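Vetmont Lever Corkscrew review

I bought the Vetmont before a tasting trip to Corndale in October and have now opened 192 bottles with it, most of them young reds. It costs a little more than the Uvinon, which I used for 3 years until the handle cracked.

The worm is thin and goes in straight. Long corks come out whole. Old ones are less certain, and I would still use a two-prong opener for anything fragile. The foil cutter is poor, and I use a knife.
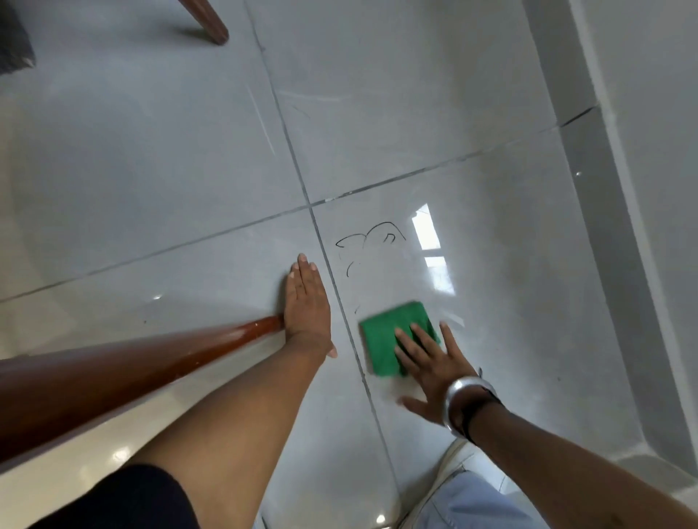 Cleaning matters more with red wine than most reviews admit. The Vetmont drips from the lever joint if it is put away wet, so wipe it at once. For spills, a folded cloth pressed flat on the tiles, like the green one here, does well enough on a glazed floor. Grout is harder.

Yuk-lan Hsiao prefers the Bangash, which is heavier. I found it slow. Four stars for the Vetmont.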